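3.2 Household sorting and storage of thin film

Participants in the Savton survey were asked to keep all thin plastic film that entered the home during the study period and to store it apart from rigid containers. Film was defined as any flexible plastic sheet or bag that could be crushed in one hand. Produce bags, bread bags, overwrap and shopping bags all met this definition. Coated paper and foil pouches did not, although several households included them, and these items were removed before weighing.

Of the 100 households that received the instructions, 80 returned a complete storage diary and 73 of those also returned usable material. The remaining diaries were kept for the analysis of stated behavior in Section 4 but were left out of the weight figures. Most of the unusable returns came from apartments in the Kolow district, where residents had placed their film in the shared recycling bins before collection day.

Colored film was recorded separately from clear film. Earlier work by the Kirnitz group treated the two as one class, which makes it hard to compare their totals with those of sorting plants that pay less for tinted material. Figure 1 shows a bag of the tinted type on a table.
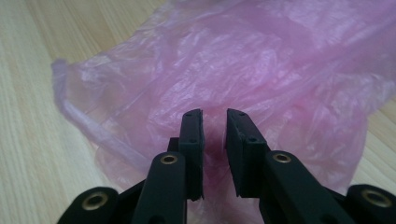 Storage habits differed more than the amounts collected. The most common method was to push new bags inside an older one and hang the bundle from a hook or door handle. Other households folded each bag flat and kept the stack in a drawer. Diaries from the second group were more detailed and had fewer missing days. The Weerakoon storage scale, which scores a home on how far film must be carried from the point of unpacking to the point of storage, gave low scores to both groups. Neither method took much effort once a place had been chosen.

Reuse was common in the first week and then fell. Respondents described lining small trash cans, wrapping shoes, and covering food in the refrigerator. Bags used for food were often thrown away afterward with the general trash and so do not appear in the returned material. The weights reported here should be read as a lower limit on the film entering each home.

Three households wrote that they had begun to refuse bags at the store during the study. Their returns were kept in the sample. Removing them did not change the ranking of the districts.

Rigid containers were noted in the diaries by color and shape only and were not collected.

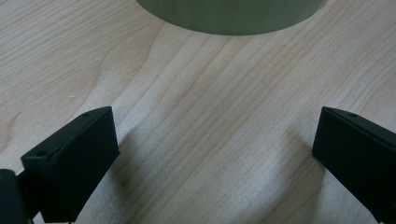
Figure 1. Tinted plastic bag (top) and green cylindrical object (bottom), both on a wooden tabletop.

3.3 Weighing and moisture correction

Returned film was shaken out by hand, air dried on racks, and weighed by household. Film with visible food residue was weighed a second time after rinsing and drying, and the lower value was used. Paper labels were left in place unless they came off during rinsing.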